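The Cold Side

Mỹ Võ took over the beverage display at the Torkow in June, on the sixteenth day of the month's inventory. The handover took place at 5:40 in the morning and consisted of a ring of keys, a box cutter and a stapled sheet headed REPLENISHMENT, BOTTLES. The sheet had been written by Khôi Lại, who had moved to the regional office. It ran to 26 numbered lines. Line 1 read: Learn the shelf before you touch it.

She read the sheet standing up. Tea went on the top tier, left. Water went on the top tier, right. Cola went on the second tier. Labels faced forward, caps were wiped, and no bottle was to be laid on its side to make room for another. Line 9 gave the reach depth of an average customer's arm. Line 14 had been crossed out so firmly that the pen had gone through the paper.

The unit itself was white and older than the store. It had come from the Takurik warehouse when that site closed, in two loads, and had been put together by Aníbal Bettencourt with a rubber mallet. He had kept the leftover bolts in a jar by the time clock. When Mỹ asked him which part of the unit they belonged to, he looked at the jar for a while and then at the unit.

"It's held," he said.

She put a bottle of water on its side on the floor, in violation of the spirit of the sheet, and watched it roll. It went left, slowly, and stopped against the baseboard. She wrote down the direction.

The problem assigned to her was a discrepancy. Across the last quarter, the system showed 2,000 units of bottled tea received and the registers showed fewer sold than could be explained by stock on hand. The other lines balanced. Dwynwen Llewellyn, who did the accounts from a desk between the mop sink and the breaker panel, had ruled out breakage, returns and the staff refrigerator. She had not ruled out theft but considered it a lazy answer.

"Who steals only tea?" she said.

Mỹ began with the receiving log. Each delivery was entered twice, once by the driver and once by whoever opened the back door. The two columns agreed. She then pulled the rows forward one at a time, checked them to the back, and pushed them home again. This took her from opening until a little after ten. Customers reached past her. A man asked whether the pale yellow one was any good and she told him that it sold steadily.

The next step was the shelf record, a form nobody had filled in since Khôi left. It called for the date code of the front bottle in each row, and a signature. She found the old ones in a binder labeled Somix, after a brand of juice the store no longer carried. Most of the pages were signed by Khôi. The later ones were signed by Kiều Hồ, who worked nights and had never mentioned it.

Mỹ stayed past the end of her shift to ask her.

Kiều Hồ arrived at 9:50 p.m. with her hair still damp. She turned the pages of the binder without sitting down. She explained that the night delivery sometimes included a second brand of tea, Hầu, in a bottle of nearly the same size. The scanner read both as the same item. Hầu did not fit the row, so it went to the endcap by the pharmacy counter, where it was sold under the code for cough drops.

"Under cough drops," Mỹ said.

"The drawer sheet only had the one sticker. I asked about it. That was line 14."

They went out to the floor together. The store was nearly empty and the compressors were loud. Kiều took the pages she needed out of the binder and held the current one up against the shelf, comparing.
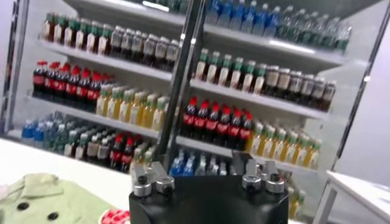 Bottled drinks: tea on the top tier at left, water across the post, cola on the second tier.

In the morning Dwynwen ran the sales of cough drops for the quarter. The store had sold 1,000 more packets than it had ever received. She looked at the figure for some time, then moved it to the other column, where it closed most of the gap. The remainder she attributed to the previous quarter, which had been closed and could not be reopened without a form.

Mỹ retyped the sheet. She kept the numbering so that people who knew the old lines would not have to learn new ones. Line 14 now read: Hầu is tea. She printed a sticker for the register and put it over the old one, pressing out the air with the edge of her key.

Aníbal came by before lunch with the mallet and the jar. He knelt at the left upright, tried a bolt in one of the holes, and found that it went in two turns and stopped. He took it out again and tried another.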